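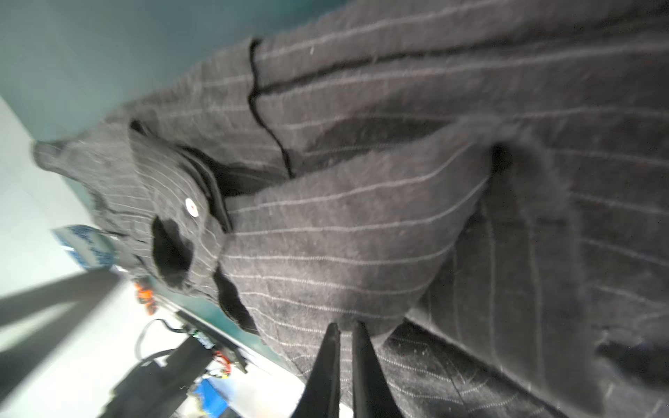

Kulport Players – Wardrobe Department

Hanna Pasichnyk has looked after the costumes at Kulport since July, and most of her week goes on laundry and folding. The pinstripe pieces take the longest. "It's soft cloth and it picks up every bit of lint in the building," she says. "You brush it, you turn around, and there's more."

The store holds almost 2000 items, from hats to full suits. She hangs what she can, but there is rail space for only 675 of them, so the rest get folded.

Her method with striped cloth is simple. She lays it face down, brings the sleeves in and lets the stripes tell her if the fold is straight. "If the lines wander, so did you. Start again." She keeps buttons away from the creases – they leave a round mark that can take days to drop out.

I asked if dark wool was harder to fold than cotton. She said it was easier to fold and harder to see. A crease that would show right away on a white shirt can hide between the stripes until the actor is under the lights.
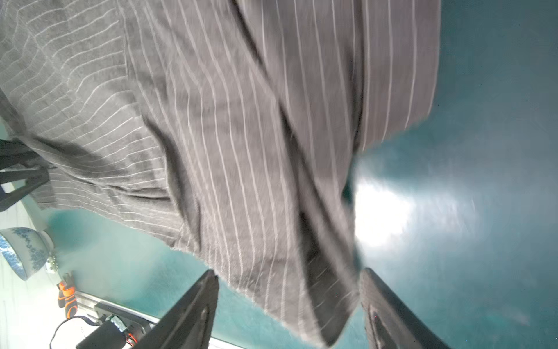 Asif Jadoon thinks she is too careful, and that a good steam before the dress rehearsal fixes most of it. Hanna doesn't agree. "Steam is for the last five minutes," she says. "It won't rescue something that was stuffed in a basket all winter."

She does use baskets, though only for small things on their way to the wash. Anything with a collar stays out of them. 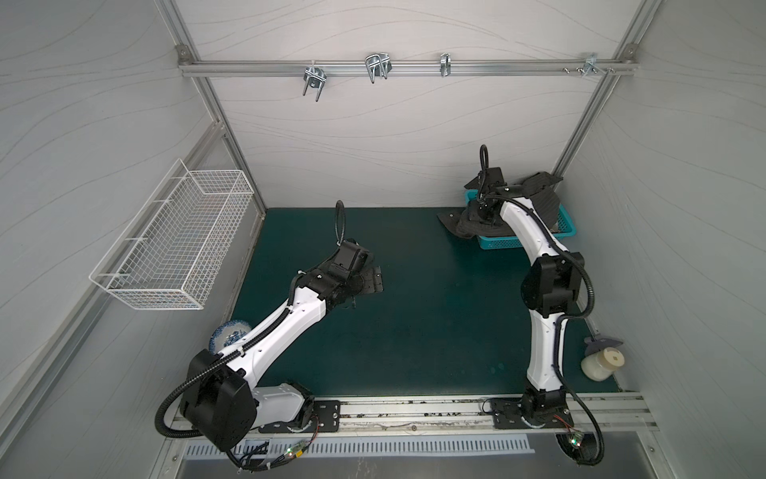
The turquoise basket in the back corner.

Next on her list is the Kaltov trunk, which has 60 waistcoats in it.

Comments

Finlay Carnegie
I always folded mine face up. Will try it her way.

Aranka Deák
What does she do about moths?

Volodymyr Bondarchuk
Agree about the buttons – I have a jacket with a mark that never came out.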